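Wament Baskets and Trimmings - Customer Help
Ticket: Handle wrap creeping down, fruit set won't stay in the bowl
Product: Round wicker basket, tall handle, with play fruit set
Status: Solved, left open for notes
Opened by: Sutrisno Khoo
Handled by: Basket desk

Customer message

Hello basket people! First of all, I love this basket. The handle is a great height, it carries well, and the color of the wicker goes with everything on our market stall table. We use it for the harvest corner at the Omthorpe children's library, where the kids pack it, carry it to the "shop" and unpack it again, over and over, all morning long.

Two problems, and I would like to fix both before November, when the harvest corner gets its big outing.

1. The white wrap on the handle creeps. It starts out snug and by the end of a session there is bare wicker showing at the top of the arch and a fat roll of wrap lower down. I have two red bands on it, one toward the left of the arch and one at the right where the handle meets the rim. The right one holds beautifully. The left one wanders.

2. With the whole fruit set in, something always ends up on the table. Usually the peach. It's round, it sits on top, and off it goes as soon as a small person lifts the handle.

What I've tried so far: winding the wrap tighter (better for one morning), a dab of school glue under the left band (let go the same day), and putting the peach in first (the banana then rides up and pushes the lemon out).

I do own a hot glue gun and I am not afraid to use it, but I didn't want to ruin the wicker before asking.

Reply from the basket desk

Hi Sutrisno, what a nice job for a basket. Please don't throw the wrap away, it sounds perfectly usable. A few questions:

Is the wrap wound from one end of the handle to the other in a single piece?
Which way does the overlap face, up the arch or down toward the rim?
Which fruits do you put in, and does the banana lie flat or stand against the side?

Hot glue is fine on this wicker in small dots. Please use the low setting if your gun has one, and keep it away from the outside of the rim, where little hands go.

Customer reply

Single piece, yes. Overlap faces up, which I have a feeling is the wrong answer! The banana lies slantwise across the bowl with a red piece at the front underneath it, and then the lemon goes up at the right. The star fruit and the peach are the ones that come and go.

Attachments (3)
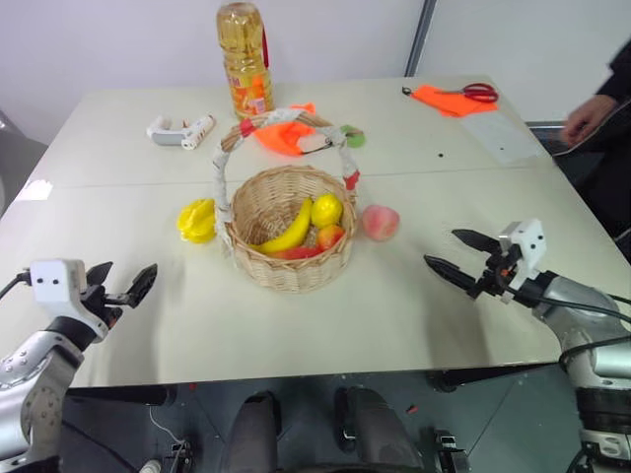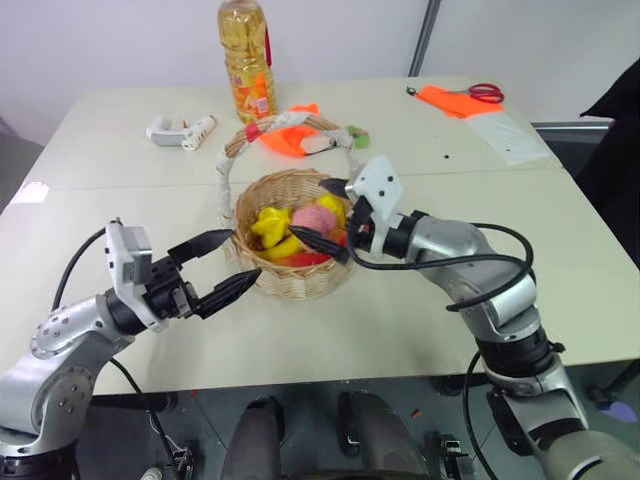
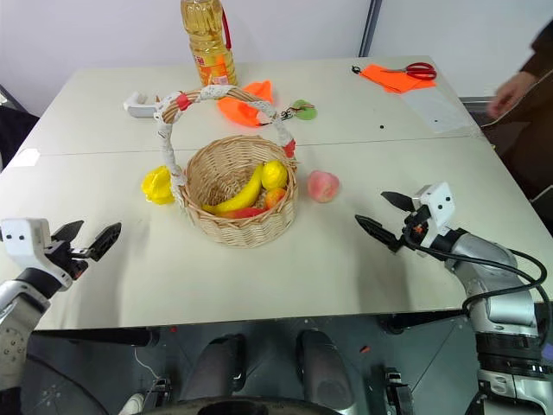 Omthorpe, 20 Sep 2020

Reply from the basket desk

Lovely, thank you, these are a big help. Starting with the fruit, as it's the easy half.

In the first and third pictures the banana goes right across the bowl and the lemon is perched at the upper right, with the peach out on the table to the right of the basket. The bowl is shallow for that layout. A slanted banana splits it into two small pockets, and a peach doesn't fit well in either. The second picture has a pink round one sitting in the middle, and I like that much better as a place for it! Give the round pieces the center and let the long ones follow the curve of the rim.

Try this order:

Banana first, curved along the back wall under the handle, ends up.
Red long piece along the front wall.
Peach in the middle, straight down on the base.
Lemon and apple either side of the peach.
Star fruit last, flat on top. The ridges catch on its neighbors and it stays put better than anything round would.

If it still feels high, line the bowl with a bit of cloth. The crumpled orange one behind the basket would look very cheerful in there, as long as it's thin. A thick cloth lifts everything up and you're back where you began.

Now the handle. Yes, the overlap is the culprit. With the edges facing up, each carry pushes a finger under them and rolls them down. Rewind like this:

Take off the left band and unwind down to the right rim. Leave the right band alone if it's holding.
Put one dot of hot glue on the inside of the handle, just above that band.
Wind up the right side and over the top, covering half of the last turn each time.
At the top of the arch, add one more dot on the underside.
Carry on down the left side and finish with a dot under the last turn.
Put the red band back over a dot of its own, and give it 10 minutes before anyone lifts it.

If you run short at the end, a 12 inch offcut is plenty to patch with. Tuck the join under the red band and it won't show.

Customer reply

Done and done! I rewound it this evening and it's the best this handle has looked since it came out of the box. I ran out of wrap just shy of the left rim, so I used the offcut trick - thank you for that. I did burn one fingertip, entirely my own fault.

The fruit order works too, with one change. I swapped the apple and the star fruit because our star fruit is a chunky one, and now the apple sits on top in a sort of nest. I walked the length of the reading room and back with it, swinging it a bit, and the peach stayed in. I was thrilled!

One more question. Is the Wodar ribbon on your site the same width as this wrap? I'd like to do a second basket for the Lại family's stall.

Reply from the basket desk

Wodar is a touch narrower, so allow more turns and order the longer roll. It winds very neatly on a tall handle. We have 2,000 rolls in the stockroom, so no rush.

Apple on top noted, I'll add it to our packing tips. Send word after a few busy mornings on how the left band is doing.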